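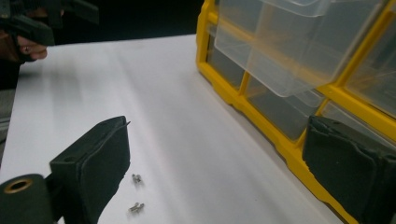
手持ちグリッパーの手首カメラから。白い机の上のねじ二本と、引き出しが一つ出た黄色いパーツケース。

Kestudlow 小物しまい込みデータセット README

Kestudlow(ケスタッドロウ)は、ねじ、ナット、座金のような小さな金物をつまみ上げて、パーツケースの引き出しに入れるまでの手作業を集めたデータセットです。人が手持ちグリッパーを握って作業し、そのグリッパーに付いたカメラの映像と、手先の軌跡、指の開き具合を同時に記録しています。模倣学習の方策を訓練するために作りました。

小さいものをつかむ課題は本当に面白いです! コップや積み木なら数ミリずれてもなんとかなりますが、ねじはそうはいきません。指の先のどこに当てるか、寝ているねじをどちらから挟むか、頭を持つか軸を持つか。上手な人の手つきを横で見ているだけで一日終わってしまいそうになります。その手つきをできるだけそのまま残したい、というのが出発点でした。

現在の版に入っているもの

エピソード数は 2,643 です。一つのエピソードは、机の上に金物が置かれた状態から始まり、対象が引き出しに収まって手が離れたところで終わります。途中で落としたもの、違う引き出しに入れたものも消さずに残してあり、そのうち 700 エピソードには失敗の種類を示すラベルが付いています。残りの失敗ラベルは作業中で、10月の更新で追加する予定です。

机上の配置は 102 種類あります。配置というのは、金物の種類と数、パーツケースの向き、どの引き出しが開いているかの組み合わせのことです。同じ配置を複数の人が担当しているので、人による違いを調べる用途にも使えます(個人的にはここが一番のおすすめです)。

課題の種類

pick_single:机の上の金物を一つつまみ、開いている引き出しに入れる。一番多く、最初に試すならここからどうぞ。

pick_sequence:複数の金物を続けてしまう。順番は指定していません。手前から取る人もいれば、取りにくい向きのものから片づける人もいて、軌跡にかなり性格が出ます。

drawer_then_pick:引き出しを引き出してから金物を入れる。引き出しは透明で、照明が反射すると縁が見えにくくなるため、視覚側にはなかなか手ごわい課題です。

regrasp:一度つまんだねじを置き直して、持ち方を変えてから入れる。方策が一番苦労するのがこの課題で、私たちもまだ満足のいく結果を出せていません。良い結果が出た方はぜひ教えてください!

収録の道具

グリッパーは社内で Tovar と呼んでいる手持ち型です。向かい合う二本の黒い指を、握りの引き金で開閉します。指の表面には薄い布を巻いています。布なしの版も試しましたが、細いねじの軸が滑って回ってしまうことが多く、早い段階でやめました。布は使ううちにしわが寄るので、エピソードのメタデータに交換からの経過回数を入れてあります。見た目の変化に弱いモデルを調べるときに、意外と役に立つ項目です。

カメラは握りの上側に固定され、いつも両方の指が画面の下側に入る角度になっています。広角なので周りのものもよく入ります。机の向こう側、パーツケースの横、作業している人の体の一部なども映ります。

記録と時刻合わせは Cusow という自前の収録プログラムで行っています。映像と開閉量の時刻がずれると、つまむ瞬間の情報が台無しになります。Gumaro Escobedo がこの部分をほとんど一人で書き直してくれたおかげで、いまの版のずれは映像一コマの中に収まるようになりました。初期版を使っていた方は、ぜひ差し替えてください。

収録の進め方

一回の収録は次の流れです。

1. 配置カードを引き、カードのとおりに金物とパーツケースを置く。
2. 指をいっぱいまで開閉して、開き具合の基準を取る。
3. 収録を開始し、手を机の手前の開始位置に置く。
4. 課題を行う。急がなくてよいが、考え込んで空中で止まるのは避ける。
5. 最後の金物から指を離し、手を開始位置に戻して収録を止める。
6. 成功か失敗かをその場で記入する。

4 番の「空中で止まらない」は、初めての人が一番つまずくところです。迷って止まった区間を学習すると、方策も同じ場所で固まります。迷いそうなときは、収録を始める前に一度素振りをしてもらっています。

金物の置き方も、きれいに並べすぎないようにしています。軽く手から落として、転がった向きのまま始めるのが基本です。頭を下にして立つねじ、横に寝るねじ、ケースの縁ぎりぎりに止まるねじ。どれもそのまま採用です。机から落ちたものだけ置き直します。

収録者への手引きは Rocío Arellano がまとめました。docs/guide に入っています。利き手でないほうでグリッパーを持つときの姿勢や、手首が疲れたときの休み方まで書いてあり、自分でデータを集める予定のある方にはこちらもぜひ読んでほしいです。

ファイルの構成

episodes/ エピソードごとのフォルダ
episodes/番号/video.mp4 グリッパーのカメラ映像
episodes/番号/pose.csv 手先の位置と姿勢
episodes/番号/grip.csv 指の開き具合
episodes/番号/meta.json 課題名、配置番号、収録者の匿名番号、成否、布の経過回数
layouts/ 配置カード
labels/ 失敗ラベル
splits/ 学習用、検証用、評価用の一覧
docs/ 手引きと変更履歴
tools/ 読み込みと可視化のスクリプト

pose.csv の位置はメートル、姿勢はクォータニオン(x, y, z, w の順)です。原点は収録開始時の手先の位置に取っています。机の座標系がほしい場合は tools/to_table.py で変換できます。

grip.csv の値は 0 が閉、1 が全開です。ただし細いねじをつまんだときの値は 0 にとても近く、何も持たずに閉じたときと数値だけでは見分けがつかないことがあります。つかめたかどうかの判定には、映像も一緒に使ってください。

使いはじめるには

まず tools/preview.py にエピソード番号を渡してみてください。映像の横に開閉量のグラフが並んで出ます。つまむ直前に指が少しだけ余分に開く癖や、入れる前に引き出しの真上で一瞬落ち着く動きが見えてきて、これが楽しいんです。いきなり学習を回す前に、20 本くらい眺めておくと後で必ず助かります。

学習用の一覧は splits/train.txt にあります。評価用の一覧には、学習用に出てこない配置だけを入れました。配置をまたいだ汎化を測るときは、この分け方を崩さずに使ってください。収録者で分けたい場合は splits/by_person/ に別の一覧があります。

手元の基準モデルは、pick_single だけなら 1,754 エピソードで学習しています。設定ファイルは tools/baseline/ に置いてあるので、比較の出発点にどうぞ。画像を小さく縮めすぎるとねじが数画素になって消えてしまいます。縮小よりも、指先のまわりの切り出しを先に試すことをおすすめします。

失敗ラベルについて

ラベルは次の五種類です。

miss:指が対象に届かない、または横を通り過ぎた。
slip:つまんだ後に滑って落ちた。
push:つまむ前に指で押して動かしてしまった。
wrong_bin:意図と違う引き出しに入れた。
edge:引き出しの縁に当たって入らなかった。

一つのエピソードに複数付くことがあります。push の後に slip、というのはよくある組み合わせです。付ける基準は Marisol Cortés と Refugio Ocampo が二人で決め、判断が割れたものは二人で映像を見直して決めています。割れた記録も labels/disputed.csv に残しました。境目の例を集めたファイルというのは案外貴重なので、ラベルのノイズを扱う研究をしている方には喜んでもらえると思います。

わかっている制限

机はほとんどが白です。木目や暗い色の机での収録はまだわずかで、白い机だけで学習した方策は、机を替えるとねじを見失いやすくなります。

パーツケースは枠が黄色のものに偏っています。色を手がかりに引き出しの場所を覚えてしまうモデルがあるので、色の拡張を入れて確かめてください。

磁石につく金物とつかない金物の区別は記録していません。指に磁石は使っていないため手の動きへの影響はありませんが、別の種類の指へ移すときには気になるかもしれません。

力の計測はありません。指の開き具合から推し量ることはできても、締め付けの強さそのものはわかりません。次の世代の Tovar で指の根元にセンサーを入れる準備をしています。

人の映り込みと個人情報

収録に参加した全員から、映像の公開について書面で同意をもらっています。顔の一部が映ることがあるため、顔の認識や個人の特定を目的とした利用は禁止です。収録者の番号と名前の対応表は公開していません。収録に参加した方が自分の映像を取り下げたいときは、いつでも連絡してください。該当するエピソードを次の更新で外し、番号は欠番にします。音声は収録していません。

利用条件

研究と教育の目的であれば自由に使えます。改変したものを配るときは、元のデータセットの名前と、どこを変えたかを書いてください。製品への組み込みを考えている場合は、先に Borkent の窓口まで相談をお願いします。

参加のしかた

ラベルの間違い、時刻のずれ、読み込みスクリプトの不具合など、気づいたことは何でも課題欄に書いてください。エピソード番号と、できれば映像の何秒目かを添えてもらえると、すぐに確認できます。日本語でも英語でもスペイン語でも大丈夫です。

新しい配置の提案も大歓迎です! layouts/template.json を写して、金物の種類と数、ケースの向きを書き込んで送ってください。いまは長さの違うねじを混ぜて引き出しに分ける配置を増やしているところで、ばねや小さなクリップのように絡まりやすいものにも早く挑戦したいと思っています。採用した配置には提案者の名前を入れます。

担当

全体のまとめ:Ximena Salinas
収録プログラムと時刻合わせ:Gumaro Escobedo
収録の手引き:Rocío Arellano
失敗ラベル:Marisol Cortés、Refugio Ocampo

変更履歴は docs/changes.txt にあります。評価用の一覧を変えたときは版の番号も必ず上げているので、結果を報告するときは使った版の番号を添えてください。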